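19th January, sim bench, tabletop scene

Picking up the view-perturbation runs again. Question is still whether the Rastley policy leans on the wrist view or just memorizes the layout from the overhead. Plan: 50 episodes per camera config, same seeds, only the camera extrinsics change.

First config is the wrist view with roll flipped 180. Cabinet hangs off the top, gripper down low on the right.

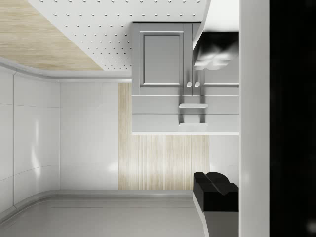 Yolanda Puma thinks a flip is too crude and wants small roll offsets, 10 degrees at a time, before we claim anything. Fair. Queued, will take most of the night.

Side view kept as the reference for the writeup, arm hanging from its mount over the right of the table. Crates, mugs, Domino box, SPAM can all on the pegboard. Objects are only re-posed between seeds, never swaped.

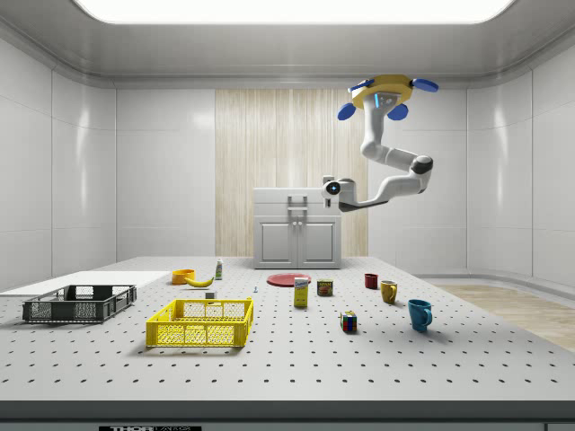 Does the side view go into the policy? It's for logging only, the policy gets wrist and overhead.

Overhead next. Steep angle, so the yellow crate eats a lot of the left side and the nut is tiny. Suspect the small parts are where the encoder loses it. Bovska encoder for now, Sireris later if memory allows. Crop before resize, not after (did it wrong in November, dont repeat).
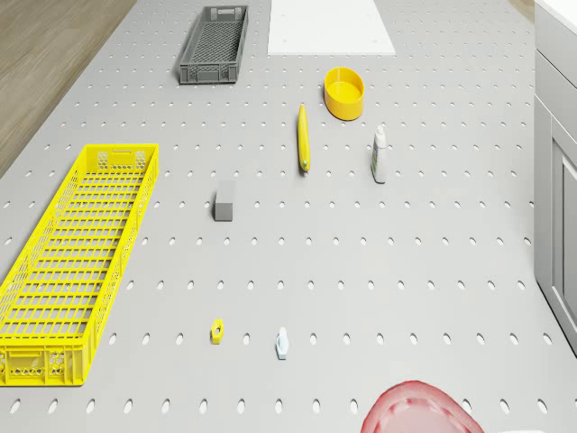
How many steps before an episode counts as a timeout? 3000, same as the Scanlon baseline.

Seed 554 hangs on reset, skip it and log it.

todo
- roll sweep
- rerun baseline w/ new crop
- ask Yolanda re: plot axes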